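To: cokcombe-swap list
Subject: Re: Re: shipping old radios without killing them

> I've got an Atitine tabletop set going to a buyer two states away, and
> the last one I mailed showed up with a cracked dial. The shop wants 80
> dollars to pack it. Is there a cheaper way, or should I just drive it
> over? It's 900 miles, so I'm hoping for a cheaper way.

Don't drive it. I drove one to Oton once and the gas cost more than the radio, and the buyer still talked me down at the door.

Don't pay the 80 either. I've opened 2 boxes packed by that kind of shop, and both were mostly peanuts with a radio at the very bottom, like a cereal prize. Peanuts move out of the way. A heavy set will dig through them before it leaves the county.

What I do:

Pull the tubes first. Wrap each one by itself and put them in their own little box. Write down which socket each came from, and put that note somewhere better than your shirt pocket, where mine went through the wash.

Take off the knobs if they come off easily. If they don't, leave them alone. A Sandhu knob that has been on there since the factory is now part of the radio.

Tape a square of cardboard over the dial, with the tape on the cabinet's back and bottom only. Old finish comes up with tape like skin off pudding.

Then two boxes, one inside the other, with 3 inches between them on every side. Firm foam at the corners beats anything loose. The inner box can be ugly but the outer one should be new. I know we're all cheap here, I've seen what we bid, but a carton that has already made four trips has gone soft.
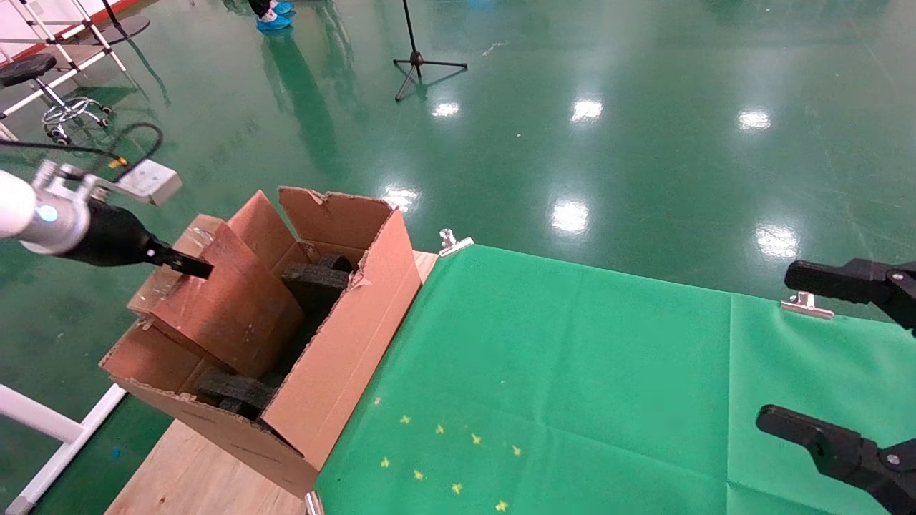

Old carton, black foam blocks. Inner box at best.

Insure it for what it would cost to replace, and take pictures of the set from all sides before you close the lid - the claims people love pictures almost as much as they love saying no.

If the buyer wants it by the end of June, ship it early. And tell them to let it sit overnight before plugging it in. They won't, but then you've said it.

--
Cokcombe swap list. Please trim your quotes.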